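# Teach a robot to lay the table: people wanted for June sessions at Unero

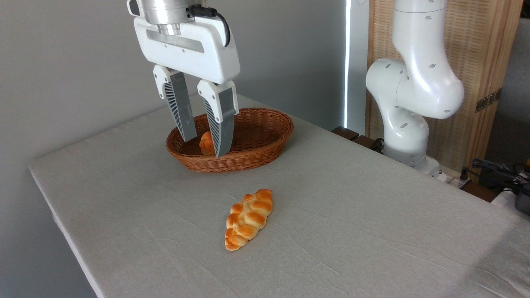
*Bread and basket, one of the table tasks.*

Unero is looking for people to show robots how to do small household jobs, by hand and by remote control. We'd love to hear from bakers, waiters, carers, knitters, gamers, retired machinists, students, and anyone else who is patient and likes getting a fiddly thing right. You need no background in robotics at all. Some of our best demonstrators had never touched a robot arm before they came to us, and they were moving bread about by their first tea break.

The work is paid, part-time, and runs through June at our Bunness workshop. We have 12 places.

## What you'd be doing

You'll work at a table set up like one you might find at home, with a cloth, a few dishes or baskets, and whatever the day's task calls for. We give you a short card that says what should happen, something like "put the roll in the basket" or "move the loaf to the other side of the table". Then you guide the robot through it. Everything the arm does while you are guiding it is recorded, and the recordings are what our software learns from.

There are two ways of doing this and you'll be trained in both.

**By hand.** You take hold of the arm and move it yourself. The joints go slack enough to follow you, and a button by your thumb opens and closes the fingers. Most people get the feel of it quickly. It's a bit like leading a large, very polite dance partner.

**By remote control.** You sit to one side with a pair of handles called Iltent controllers, and the robot copies what your hands do. This takes longer to learn. You can't feel the thing you are picking up, so you learn to judge a grip with your eyes — and it's surprisingly absorbing once it clicks!

A single go at a task is called a run. A simple run might be over before you've had time to think, and a harder one can take a couple of minutes. In a normal session you would record 80 runs, with the objects moved to new places between them. We reset the table together, so you won't be stuck in a chair the whole time.

## Why bread?

People always ask. We work on a lot of everyday things, but food on a table is a lovely problem. Rolls are round and like to escape. A plaited loaf is a different shape at each end, and where you choose to hold it matters. Baskets have rims, and a finger has to get past the rim without shoving the whole basket along the cloth. You do all of this at breakfast without noticing. We want to learn from the way you do it, including the little pauses and corrections.

For that reason, please don't worry about being perfect. If you go in at a poor angle and put it right, that run is useful to us. If you drop something, say so and mark it on the sheet. Wobbly but careful is fine. What we can't use is a run that has been rushed.

## Who we are looking for

You'll get on well here if you:

- can concentrate on a small, repeated job and still care about run number 70 as much as the first
- are happy to say when something felt wrong or the card was unclear
- can follow a short written instruction in English
- are 18 or over

Left-handed people are especially welcome, as nearly all our recordings so far come from right-handers. We'd also be glad of people with small hands, large hands, or a tremor. If you use a wheelchair, the remote control seat can be moved out and the desk raised, and the by-hand table can be set at 2 heights. Tell us what you need and we'll have it ready.

Please don't apply if you have already recorded for the Petrauskas project this year. We need fresh hands for this round, but do write to Darius about the autumn.

## Hours, pay and the practical bits

Sessions last three hours with a proper break in the middle. We ask for at least two sessions a week for the whole of June, mornings or afternoons as suits you. Your first session is all training, and it's paid at the same rate as the rest. You'll get 200 euros for each full week and your bus fare back.

Wear something with sleeves that stay put, tie back long hair, and leave rings and bracelets in the lockers. Flat shoes, please. There is a stop button within reach at every station, and we practise using it before anything else. The arms move slowly while you are learning, and the speed only goes up when you ask for it.

We record the arm, the table and your hands. We don't record your face or voice. You'll be given a consent form to read at home before you sign, and you can withdraw your runs up to the end of the project.

## How to apply

Send a short message to Tarmo Siliņa at the Unero front desk, by post or through the contact form on our site. No CV needed. Tell us:

- your name and how to reach you
- which mornings or afternoons you could do
- something you do with your hands that you're good at, whether that's icing cakes, mending bikes or folding fitted sheets

The last one is the part we enjoy reading most, so please don't skip it.

Darius Ots, who runs the sessions, will ring everyone on the shortlist for a quick chat and then invite you in to try the arm for yourself. The try-out takes half an hour. You're free to decide afterwards that it isn't for you, and there are no hard feelings if so. Bring a friend along if you like; they can have a go too.

Posted May 25, 2024. We fill places as suitable people come forward, and the notice comes down once all of them are taken.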